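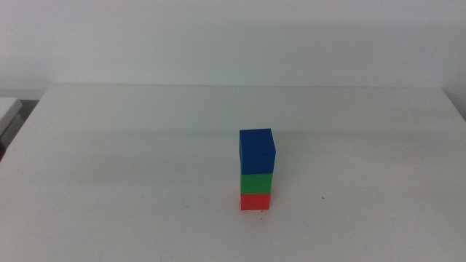 2월 5일 화요일

아침에 출근하니 3번 작업대가 벌써 정리되어 있었다. Endik 라인에 로봇이 들어온 게 1월이니 이제 한 달쯤 된다. 예전 같으면 이 시간에 후지모토 구미코 씨와 둘이 서서 블록을 색 순서대로 쌓고 상자에 넣었다. 빨강, 초록, 파랑. 지금은 Romitz 프로그램이 순서를 정하고 우리는 쌓인 것이 반듯한지 확인만 한다. 초록이 조금 안으로 들어가는 정도는 통과다.

오전 목표는 500세트였고 점심 전에 끝났다. 중간에 멈춘 것이 14번. 멈출 때마다 내가 가서 다시 놓고 버튼을 누른다. 손목은 확실히 덜 아프다. 대신 서서 기다리는 시간이 길고 오후 세 시가 넘으면 눈이 뻑뻑하다.

구미코 씨는 다음 주부터 Ehlers 쪽 포장반으로 간다. 본인은 괜찮다고 하는데 거기는 야간 근무가 있다. 같이 점심을 먹으면서 그 이야기를 조금 하다가 말았다. 후임은 없다고 한다. 작업대는 나 혼자 본다.

반장이 설정 교육을 받겠느냐고 물었다. Gristatero에서 사흘 동안 하고 교통비는 나온다. 금요일까지 답하기로 했다. 집에 와서 신청서를 꺼내 이름만 적어 두었다.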